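How does a hospital buy a robot?

By Rania Karam, for the Pirden young readers' page

Robots that help surgeons cost a LOT. So a hospital can't just pop to the shop. It has to plan, a bit like you saving for a bike. Only much longer.

First, the list. What jobs will it do? Which room will it go in? Is the door wide enough? (People do forget the door.)

Next, the money. The robot is one price. Then come the extras, year after year:
- tools for the ends of the arms, which wear out
- thread and needles
- covers to keep things clean
- lessons for the surgeons and nurses
- someone to mend it

Say Undier Hospital plans 114 operations in its first year. Each one needs 2 tools. Some tools can be cleaned and used agian, but only so many times, then it's bin and buy new. So somebody has to work out how many to order and write it all down. Boring but important!

Then the choosing. Two firms, Kinnunen and Cerus, send prices. Cheapest to buy might be dearest to run. Check both. Surgeons have a go too, with practice stitches, before anyone signs.

Order by December and it goes in next years budget. Miss it and you wait.

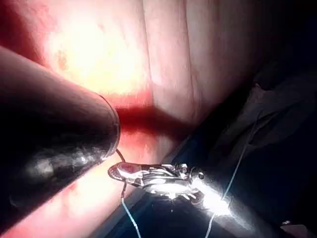

Who pays for the robot?

Mostly the hospital, out of the money it gets for looking after people. Sometimes a charity helps, with fun runs and cake sales and big gifts. Lots of cake.

More next time, on training.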